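Block table at Hidell Library moves to the big window

Children who come to Hidell Library for the toy building blocks will find them in a new spot this October. The block table, a fixture of the children's corner since 2002, has moved to the room at the back of the building, where there is a wide window and, librarian Maarja Dzene is happy to report, a good deal more elbow room.

"The old corner was lovely, but if you had two families in it somebody's stroller was always in the doorway," she said. "I kept looking at this back room and thinking what a nice light it gets in the afternoon, and in the end I just asked if we could have it."

The room had been used mostly for storing chairs and the odd box of donated books, and it took a couple of evenings to clear. The walls were left plain for now – there is talk of hanging the children's drawings later on, once there are enough of them to make a proper show – and the blocks have been washed and sorted, with a good many strays turning up behind the radiator.

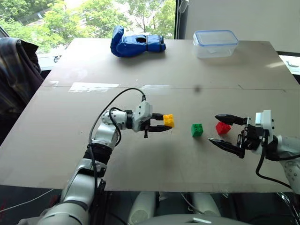 Red, yellow and green are still the favorites, Dzene said, and green is the one that always seems to run short, so anyone with spare studded blocks sitting in a closet at home is warmly invited to bring them to the front desk. They needn't be a matching set, and they needn't be new.

The family building hour carries on as before, starting at 5 in the afternoon, and there is a new theme each time to get people going. Bridges came first, and next up is Clomora, the make-believe town from the picture book "Rozīte Builds a House," which regulars at story time will know very well indeed. Children are welcome from the age of five, and younger brothers and sisters can come too as long as a grown-up stays close by.

The back room stays open until 7 in the evening, and families can drop in without signing up. The easiest way to find it is through the side door on Ramine Street, where there is also a ramp and a place to leave wet boots.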